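The Last Fan on Mellon Street
By Dirk Grube
February

14 comments | 187 shares

My grandmother owned one electric fan in her whole married life, and I own it now. It's a Hellwig, dark green, heavy enough to break a toe, and it sits on top of my refrigerator from October until the first warm night in May, when I carry it down like a sleeping child and plug it in beside the bed. It hums in a way that I would know anywhere. My sister says she can hear it over the phone and that it makes her sleepy, even at noon, even when we're arguing.

I started thinking about that fan last summer, when my neighbor put her third one in three years out on the curb. It looked brand new. The blades were clean, the cord was still shiny, and when I asked her what was wrong with it she shrugged and said that it had just stopped. She'd already ordered another one. I took it home under my arm, meaning to open it up on the kitchen table, and found that there wasn't a screw on the thing. The two halves of the shell had been pressed together at the factory and were plainly meant to stay that way until the end of time.

Now, I'm not a handy person. I want to say that early, before any readers who really are handy begin writing to me. I grew up in a house where my father fixed things badly and my mother called Mr. Pinitz to fix them again, and most of what I know about repair I learned from sitting on an upturned crate in the Pinitz shop, waiting for a toaster. But I remember how it went. He'd turn the thing over, find four screws, and there you were, looking at its insides. A wire had come loose or a brush had worn down. He charged my mother a couple of dollars and she gave him plums when we had plums.

The shop was on Mellon Street, between the dry cleaner and a place that sold only buttons, and at Christmas there was always a train running in the window. It closed the year I turned 34. I happened to be home that week, and I went in and bought a soldering iron I've used maybe five times, mostly because I couldn't think of another way to say goodbye.

Since then I've become a sort of collector of people who still do this work. I don't go looking for them exactly, but I notice a hand-lettered sign from a long way off, and I'm afraid I have made my wife late for a number of dinners. What they tell me, nearly all of them, is that the motor is seldom the trouble. People bring in a mixer or a hair dryer and say, very gravely, that the motor's gone, the way you'd say it about a heart.
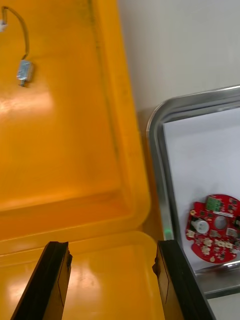
And then it's a switch, or a cord that has been bent the same way every morning for 10 years, or a plastic gear the size of a nickel that has lost its teeth. One woman who works out of her garage keeps those gears in a pickle jar. She has never thrown one away, though I can't imagine what use they'd be to anybody, and she poured them out for me across her workbench with what I can only call pride. Some were snow white and some had gone the color of weak tea. She could tell me what nearly every one had come out of. There was one from a Gratetti pasta machine that had belonged to a couple who drove two hours each way to have it fixed, and who sat in the car with sandwiches while she worked.

I know that pasta machine, as it happens. We had the same model, the one with the cream-colored housing, and it went out with the trash in one of our moves. It made a terrible grinding noise on thick dough and I told myself it was done for. I hadn't cleaned it in years. I think about that more often than a grown man should.

There's an argument about money that always comes up, and it's a fair one. My neighbor's fan cost less than an hour of anyone's time. If you carry a cheap coffee maker into a shop and the person behind the counter has rent to pay, the numbers don't come out, and I don't blame anyone for doing the arithmetic and walking back to the car. I've done it myself. I once got a quote of $279 to fix an oven door, stood there nodding as though I were thinking it over, and went home and propped the thing shut with a broom handle for most of a winter.

But I've noticed that people don't always do the arithmetic. They bring in the radio that was playing in the kitchen when the baby came, or their late brother's drill. The woman with the pickle jar told me that she has fixed 2,000 things, more or less by her own notebook, and that she could count on her fingers the ones that were worth the price on paper. She writes down the item and the fault, and then a word or two about who it belonged to. "Mother's," it says, over and over, down the page.

I did get my neighbor's fan open in the end, I should tell you, with a butter knife and some language. It was full of lint, great gray felted wads of it, and a little solder joint near the switch had cracked. I fixed it with the iron from Mellon Street, and the shell has never closed properly since, so it's held together with green garden tape. My neighbor was very kind about it. She said I should keep it.

So now we have two. The new one is quieter and does a better job of moving the air, my wife points out, and it weighs almost nothing. She has it on her side of the bed.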